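Lorkuvholm is a small training and testing house for tabletop robot arms. We write working rules for schools and workshops that use small arms, and we teach people to follow them. Leonora Soriano and Erasto Chege started it after running the robot bench at Gulance, where every shift had its own way of doing things.

## What we do

Our main product is the Bench Rules, a set of 14 rules on one sheet. They cover power, cables, reach, speed, and what may be left on the table while an arm is switched on. Lacey Pearce keeps the text and answers questions about it. A rule only changes after it has been tried for 10 working sessions — a slow process, but people can rely on the sheet on their wall.

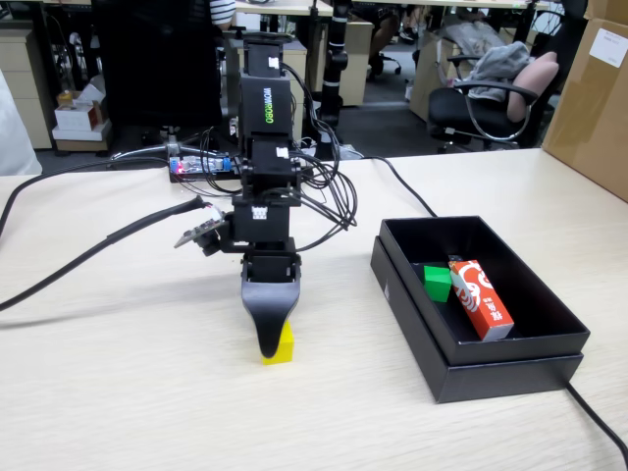

Cable routing takes up more of our courses than any other subject. Students learn to trace each line from the arm to its power source before they switch on. Black cables on a light tabletop are easy to follow by eye, but a loop hanging beside the middle joints, or a line running off the table, still has to be checked through the full range of motion. Rule 6 asks for that check at low speed, with one hand near the switch. We teach it with small pick-and-place jobs, such as a yellow cube under the gripper and an open box to one side.

## Courses

The basic course lasts three days and is open to anyone over 16. Jayson Tagle teaches it at our own benches and at Pangilinan, our partner workshop. So far 400 people have finished it. The next one starts in October.

## Contact

Remedios Mangubat handles bookings and sends out printed copies of the rules. Schools get them free.

Page last updated 2021-09-29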